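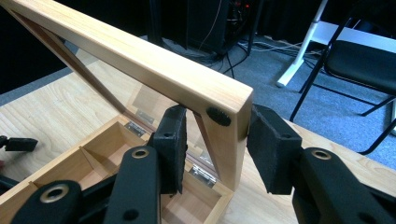

How long do you have to steep black tea before it turns bitter? Four minutes is my limit, and I'd stop at three with the cheap stuff.

I say this as a person who owns 13 kinds of tea and drinks 2 of them.

The other eleven came from people who heard I "like tea" and took it as a medical condition. My aunt in Alvarado sends a smoked one every April. It tastes like a campfire somebody put out with a coat.

Zoila Rengifo wrote to ask if I reuse the leaves. With oolong, sure, three or four rounds. With a supermarket bag, that second cup is hot water with a memory.

Milk first or last? I put it in last so I can see the color and stop. My grandmother put it in first and would have left the room over this post.

Also got a lot of replies about water temperature. Boiling for black, cooler for green. If you don't have a thermometer, take the lid off the kettle and go find your glasses. By the time you've found them it's ready for green.

The most I've ever paid for tea is 122 dollars, for a tin that held more than 7 ounces of something called spring harvest. I made it for guests. One of them asked for sugar, and then asked if I had coffee.

I did have coffee. She had two cups.

Dayana Ayala wants to know which 2 I drink. Plain Assam in the morning, peppermint at night. Yes, I know peppermint isn't technically tea, please put your hands down.

Kettle's going. More tomorrow if the smoked one doesn't get me.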